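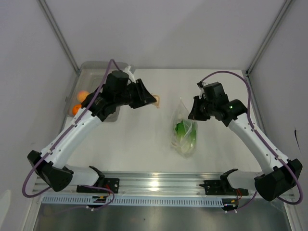
Search tickets Enter keyword or order no.

Pisora Support - Ticket 260
Product: Uketti heated lash curler
Opened by: Iona Dalgleish
Assigned to: Jin-sol Kang
Opened: 03/03/2020
Status: Closed - replaced

Customer report
Curler powers on, light blinks green, then shuts off before it reaches temperature. Happens on both heat settings. Charged overnight with the supplied cable. Customer uses it after mascara, most mornings. Bought from the Bargate store.

Jin-sol Kang
Asked customer to hold the power button until the light turns red, release, and wait for steady green. Asked which mascara is in use and whether the comb has been cleaned.

Iona Dalgleish
Reset done. Same result. Mascara is Shemweta tubing, black. I wipe the comb with a dry tissue, nothing else.

Jin-sol Kang
Tubing mascara does not come off dry. Residue packs in at the base of the comb and can cover the sensor. Steps sent:
1. Power off and unplug. Let the comb cool.
2. Dampen a cotton swab with warm water. No oil remover, no alcohol.
3. Work along the base of the comb, both sides.
4. Leave open to air dry for one hour.
5. Power on at low.

Iona Dalgleish
Got a lot of black flakes out. It now holds on low. On high it still shuts off, after a few seconds.

Jin-sol Kang
Partial fix. Low setting confirmed by customer. Passed to Decha Luangrath for the high setting fault.

Decha Luangrath
Serial ends in 64. Earlier units from this batch had a weak battery contact and drop out under the higher load. Cleaning will not change that. Recommend replacement under warranty. Customer to keep using low only until the new unit arrives.

Jin-sol Kang
Replacement approved, receipt on file. Return label sent.

Iona Dalgleish
New one is here. Charged it, ran it on high for a full set of lashes on each eye, no shutoff. Old one is in the mail.

Jin-sol Kang
Return received. Cleaning steps added to the customer's order notes - damp swab weekly with tubing formulas. Closing.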